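木製食器と小物の共同工房、シコルムに開設へ　5月から利用受け付け

レヴァナム地区の家具・木工品会社ファッブリ（Fabbri）は、シコルム（Sikholm）の旧製材所を改装した共同工房を5月に開く。作業台の時間貸しのほか、家庭で使っているテーブルや盆の塗り直しを自分で行える講習を設ける。月曜日に地区会館で開かれた説明会で、同社のヨナス・エビシャー氏が計画の概要を明らかにした。

建物は平屋で、床面積は877平方メートル。製材所の操業停止後は材木の保管場所として使われてきた。改装では屋根の断熱と換気設備を優先し、外壁の板張りはほぼそのまま残す。工房部分に作業台を12台置き、塗装は仕切りを設けた別室で行う。機械加工室には帯のこ盤、手押しかんな盤、集じん機を備えるが、機械を使えるのは安全講習を終えた登録者に限られる。

運営はファッブリと、地元の修理業者でつくるパメック（Pameck）が共同で担う。パメックはこれまで、地区内の貸しガレージを借りて椅子の脚の継ぎ直しや引き出しの調整を受けてきたが、場所が手狭で、天板のような大きな部材は断ることが多かったという。工房の開設後は受付窓口をシコルムに移し、ガレージでの受け付けは終了する。

説明会には、近隣の住民や木工教室の受講者ら200人が参加した。質疑では騒音と搬入車両についての質問が続いた。エビシャー氏は、帯のこ盤など音の大きい機械の使用を平日の日中に限ること、搬入口を住宅側ではなく川沿いの道路に設けることを説明した。駐車場の台数が足りないのではないかとの指摘には、隣接する空き地の借用について地主と話し合いを進めていると答えた。

塗り直し講習を担当するのは、家具塗装を手がけるアリナ・ディヌ氏。講習は2回で一組とし、初回に古い塗膜の研磨と下地づくり、次の回に着色と仕上げ塗りを行う。ディヌ氏は「食卓の傷は、思い切って削るより、どこまで残すかを決めるほうが難しい。持ち主の好みを聞きながら進めたい」と話した。

講習で扱う仕上げは、植物油、蜜ろう、水性ウレタンの三種類。小さな器や鍋敷きを持ち込む人には植物油、日常的に物を置く食卓には水性ウレタンを勧める予定だ。色見本は受付に常備し、希望者には端材での試し塗りにも応じる。木目の出方は樹種や部位で変わるため、着色の前に必ず目立たない場所で試してもらうとしている。

赤みのあるだいだい色に仕上げた天板は暖かい印象になり、木目の濃淡も穏やかに残る。
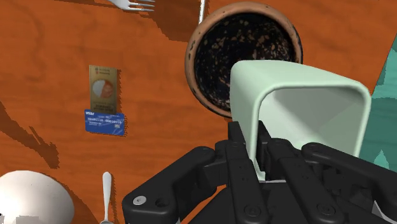 利用方法と申し込み

作業台の利用は予約制で、午前、午後、夜間の三区分から選ぶ。初めて利用する人は、道具の置き場所や端材の捨て方についての案内を受ける必要がある。のこぎり、のみ、かんななどの手道具は貸し出すが、研磨紙と塗料は持参するか、受付で購入する。

塗り直し講習に持ち込めるのは、一人で運べる大きさの天板、盆、棚板など。脚の付いたテーブルは、事前に脚を外しておく。合板に薄い化粧板を張ったものは研磨で下地が出るおそれがあり、受付で状態を確認したうえで受講の可否を決める。虫食いのある材は持ち込めない。

申し込みはレヴァナム地区会館の窓口と、パメックの現在の受付で始まっている。中学生以下の利用には保護者の同伴が必要。料金表と講習の日程は、開設前に両窓口で配布する。

ファッブリは秋以降、地区内の学校を対象にした見学の受け入れも検討している。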